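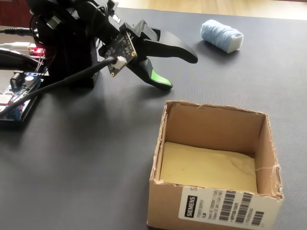
Yarn put-up

Put-up is the trade word for the form in which yarn is wound and sold: the skein, the ball, the cone, the spool and a good many local shapes besides. It is a homely sort of subject, and most knitters and weavers learn it piecemeal at a shop counter or from an older relative, but the way a yarn is wound has a real effect on how it behaves in the hand, how well it keeps in a cupboard, and how much patience is needed to get to the end of it.

The same yarn may be offered in several put-ups at once. A mill will often wind its weaving yarn on cones and the very same stuff in small balls for hand knitters, and the two can look so different on the shelf that people buy both without noticing they match.

Skeins and hanks

A hank is a large loop of yarn, tied in a few places to keep the strands in order and then usually twisted back on itself into a neat little bolster. It is the oldest of the common forms and still the favourite of dyers, as the dye can get at the whole length evenly. The word skein is used for the same thing in some districts and for a machine-wound oblong in others, which has led to a great deal of friendly muddle between pattern writers and their readers.

Hanks have to be wound into balls before use. The traditional method needs a second person with both arms held out, or a chair turned back to front. An umbrella swift does the same job and folds away afterwards, though it does like to have the edge of a sturdy table to itself.

Balls and cakes

The hand-wound ball is made by wrapping yarn over the fingers and turning it every so often, and everybody's looks a little different. It should be wound softly. Wool held stretched for months loses some of its spring, and a jumper knitted from it may draw in at the first wash, to the dismay of whoever it was meant to fit.

A cake is the flat-topped cylinder made on a ball winder. It sits still on the table while it is used and can be drawn from the middle, at least until the middle gives way and the whole thing slumps into a sort of nest. Many knitters draw from the outside for this reason and put up with the occasional roll across the carpet.

Shop-bought balls for hand knitting commonly weigh 100 grams, with smaller ones for fine yarns and for colour work, where only a little of each shade is wanted.

Cones and spools

Cones are wound on a tapering core so that the yarn lifts off over the narrow end without any turning of the package. They suit knitting machines and warping frames, which take yarn quickly and dislike a sudden tug. Yarn on cones may still carry the oil put on for spinning, and cloth made from it can feel rather mean and stringy until it has had a warm wash, when it fluffs up and becomes quite a different creature.

Spools are straight-sided and may have a rim at each end. Yarn can be unrolled from the side, in which case the spool must be free to spin, or pulled off over the end, which adds a small amount of twist for every turn. With a plump woollen yarn this hardly matters. With a flat ribbon or a metallic thread it matters a good deal, and weavers using such yarns nearly always mount the spool on a rod.

Local forms

In the Ullard valley, sock yarn was long sold as a pair of small hanks tied together, one for each foot, with a short length of darning thread tucked into the knot. The habit was kept up by the Patwary mill, whose ledgers list the pairs under the name of "twins". Fullico, a later firm in the same valley, moved over to cones and supplied weaving yarn in a standard length of 2000 metres. Older customers went on asking for twins over the counter, and the shop would make them up by hand if given a little notice.

Mosard yarn, a loosely plied wool used for blankets, was wound in four-strand bundles that went straight on to the warping board. Few weavers outside the district took to it.

Storage

Yarn keeps best somewhere dry and dim, with a bit of air about it. Cardboard boxes do well enough in a dry room, though in a damp one they draw moisture and pass it on to whatever is inside. Lidded tubs keep moths out, and will also keep them in, so wool that has come from an unknown home is best looked over carefully first. Hanks may be left in their twist for years with no harm done.

Labels should stay with the yarn wherever possible. The dye lot is the part most often wanted later on, usually with one sleeve still to knit, and a band slipped inside the core of a cone or pinned to a hank is far easier to find than one put away in a drawer.

See also: Ball winder; Darning; Niddy-noddy; Plying; Umbrella swift; Warping board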